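Why Does Wood Have Stripes?
Science for Ages 8 to 12

Look at a desk, a door or a floorboard and you will probably find lines in it. The lines are called grain. They were made while the tree was alive, and they record how it grew.

A tree trunk gets wider from the outside. Just under the bark is a thin layer of living cells called the cambium. Each year the cambium adds new wood on its inner side. The old wood stays where it is. 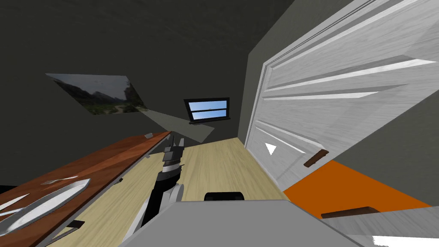 Light Rings and Dark Rings

In spring a tree needs a lot of water. It makes wood with wide tubes and thin walls, and this wood looks pale. In summer the growth slows. The tubes are narrower, the walls are thicker and the wood looks darker. One pale band and one dark band together usually make one year.

A slice from an oak at Harthorpe has 80 rings. The rings near the middle are wide. The outer ones are thin, and the thinnest were made in dry years.

When a log is sawed lengthwise, the saw cuts through the rings along their length. The rings then show up as long lines or as pointed arches.

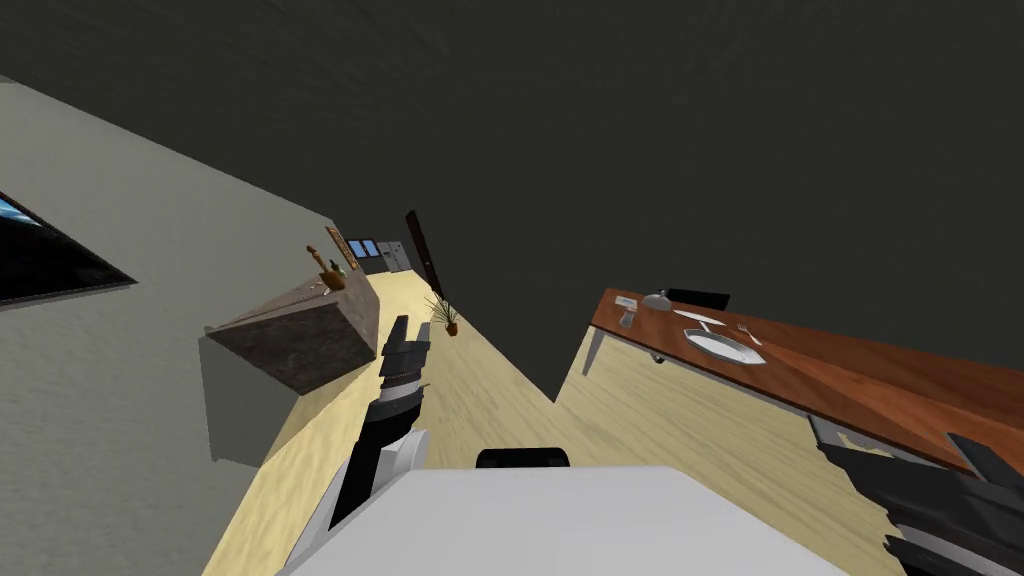 A table with a wooden top.

Why Wood Splits One Way

Most wood cells are long and thin. They lie in the same direction as the trunk, like straws in a box. An ax can push between them easily. Cutting across them is much harder, as every cell has to be broken.

Wood also swells in damp air and shrinks in dry air. It changes a lot across the grain and very little along it. A board 100 inches long stays nearly the same length all year, but its width can change enough to make a drawer stick.

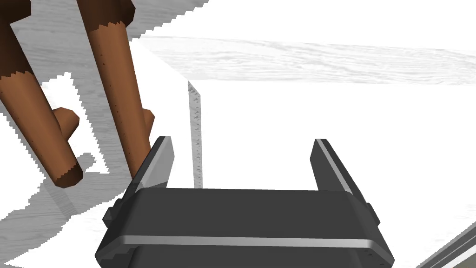 A robot gripper in front of two brown wooden legs.

Try It Yourself

You need a craft stick, a ruler and a glass of water.

1. Measure the length and width of the stick. Write both down.
2. Put the stick in the water and leave it overnight.
3. Measure it again.
4. Compare the two sets of numbers. Which one changed more?

Words to Know

Cambium: the layer of cells that makes new wood.
Grain: the direction and pattern of the cells in wood.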